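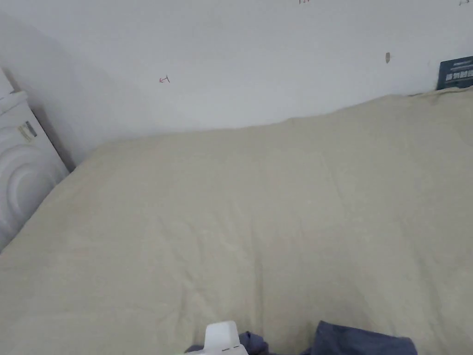
Print this page | E-mail this page

Notification of relatives after cross-border fire

Posted by Dulce Medrano, October 17, 2024

I am seeking guidance on how civilians are accounted for after shelling along the Henao border line. My uncle lives in Curkance, on the northern side, and his district was placed under an evacuation order following the exchange of fire in March. He had been staying with us, and the bed he used still has its plain cream sheet on it, as we had expected him to return. He went back to Curkance to secure his house, and we have since received no word. The regional authority has stated that 842 residents were moved to reception centers, but it has not released a list of names. I would like to know which office holds the register, whether a niece is entitled to make an inquiry, and whether the ceasefire monitors are able to assist.

Eliécer Arboleda

The register of evacuated persons is held by the civil protection office in Trindolus, which was given responsibility for all districts north of the line. The monitoring mission does not keep records of individual civilians. Its mandate is limited to recording violations of the ceasefire and the position of forces on each side, and inquiries sent to it are returned without action.

A niece may apply. The office accepts requests from any relative within the fourth degree, provided that the application includes the full name of the person sought, the date of birth, the last known address and a copy of the applicant's own identification. Proof of the family relationship should be attached where it is available. If it is not, a signed statement is accepted for the first inquiry, but documents will be required before an address is released.

Please note that the register is divided among 4 reception centers and that the lists are combined only at intervals. A reply can take up to 9 weeks. A response of "no record" means that the name did not appear on the combined list at the time of the search. It should not be read as a finding about the person's safety, and the application may be renewed without charge.

If your uncle is located, he will be asked for his consent before his whereabouts are given to you.

Print this answer | E-mail this answer

Flutetti

The figure of 842 is disputed. The opposition in the regional assembly says 600 and the authority has not answered. Either way I would telephone the centers directly. When the road was closed the last time, my cousin's name was on a paper list at the door and was not in the register at all.

Print this answer | E-mail this answer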